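Clellcombe Allotments and Sheds Forum
General chat > Sheds, tools and storage

Thread: Shared tool store, is it worth carrying on with?

marrowfat
We have 74 plots on our site and for years there has been a shared tool store in the old brick pump house. Everyone pays 4 pounds a year on top of the rent towards it. In July the question came up again of whether to keep it going. Half the people I speak to never set foot in it. The other half would be stuck without it, mostly the newer ones who haven't bought much yet.

The problems are the usual ones. Spades go back dirty or not at all. The loppers have been missing since spring. The strimmer needs a new head and no one has ordered it. I'm after views from people on other sites who have kept one going or given it up.

kettleandtwine
Ours shut. It had turned into a dumping ground for anything people didn't want at home. When we cleared it we found 21 hand forks and one decent spade. The money had been going on padlocks. We don't miss it.

Plot9b
Disagree with the above. Ours at Follach works well and has done for years. The difference is that we only keep big things in it. Mower, two barrows, a rotavator, the long ladder, post driver. Nothing that fits in a bag. If you need a trowel you buy a trowel.

marrowfat
That's interesting, Plot9b. Ours is the reverse, lots of small stuff and one barrow with a flat tyre. Who looks after the rotavator?

Plot9b
It gets serviced every winter by the place on the industrial estate. The cost comes out of the rent. There's a book on a string by the door and you sign for it. People do sign, mostly.

drystone_al
The book is where these things fall down. We had one and it got damp and then mice had it. We moved to a whiteboard and that was better until the pen went missing. Now we have hooks with the outline of each tool painted on the wall behind, so you can see from the door what's out. It took an afternoon and a tin of masonry paint. I'd do that before I did anything else.

kettleandtwine
Outlines don't bring the loppers back though.

drystone_al
No, but you know they've gone the same day and you can ask round while people still remember. Ours came back from behind somebody's compost bay.

sowthistle
I'm one of the newer ones marrowfat is talking about, though on a different site. I had nothing when I started. I used the shared spade and rake for the whole of the first year and bought my own as I went, second hand. If the store hadn't been there I would have spent a lot on cheap new tools that bent. So please think about that before you shut it.

The small things are a different matter. I agree with Plot9b there. We have a couple of plastic bins in the store for hand tools and I gave up on them. You dig about and never get the thing you came for.
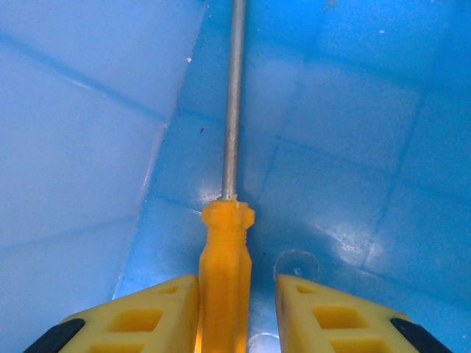 Re: Shared tool store, is it worth carrying on with?

hobnail
Going back to the first post. You have 74 plots at 4 pounds each, so you have nearly 300 a year coming in. Where does it go? A strimmer head is not dear. If the money is there and the head hasn't been ordered then the store isn't your problem, you need one person with the job of buying things.

marrowfat
Fair point. It goes into the general pot and I think it gets spent on the water bill. I'll ask.

hobnail
Then you haven't got a tool fund. You've got a slightly higher rent. I'd be cross about that if I'd been paying it.

kettleandtwine
Same happened with us. It was all padlocks on paper.

greyhen
We had a grant of 1000 pounds for ours and it went on a steel container with a proper lock box. No thefts since. It's ugly, and it sweats inside in winter. Wooden handles go furry with mould if they're left against the wall. We put battens along the sides and a vent at each end and that has helped a bit.

If you've got a brick building with a sound roof you're better off than we are. I wouldn't swap it.

marrowfat
Roof is sound apart from one corner. The door is the weak bit. It has dropped on its hinges and you have to lift it to shut it, so people don't shut it.

drystone_al
Longer screws in the top hinge, into fresh wood if the old holes have gone. If the frame is rotten behind the hinge then cut that section out and let a new piece in. Don't just fill it, it won't hold the weight.

Plot9b
Or rehang it the other way round on the good side of the frame. We did that with ours.

drystone_al
You can, but then it opens into the wind on most sites. I'd mend the side it's on.

Plot9b
Ours opens into the wind and it's fine. It has a hook.

sowthistle
Has anyone tried lending between plots with no store at all? There was a list on the noticeboard at the Kaewmanee Lane site when I visited. People put down what they owned and their plot number. One had a shredder on it and another had a soil sieve.

greyhen
We tried it. The same three people got asked for everything and took their names off. The one with the shredder lasted a month.

hobnail
I wouldn't lend mine. It came back once with a nail through it.

kettleandtwine
A list works if it's a small site and everyone gets on. Not with 74.

marrowfat
Thanks all. I'm going to suggest we keep the pump house but only for large items, paint the outlines, and have the tool money kept apart from the rest. The hand tools can be put out on a table at the gate for anyone who wants them. I'll fix the door myself as drystone_al says.

sowthistle
Let the new plotholders have first go at the table, if you can.

marrowfat
Yes, will do. There are four on the list to start in spring.

hobnail
And order the strimmer head.

marrowfat
Ordered this morning. Found the loppers as well, they were on the pump house roof.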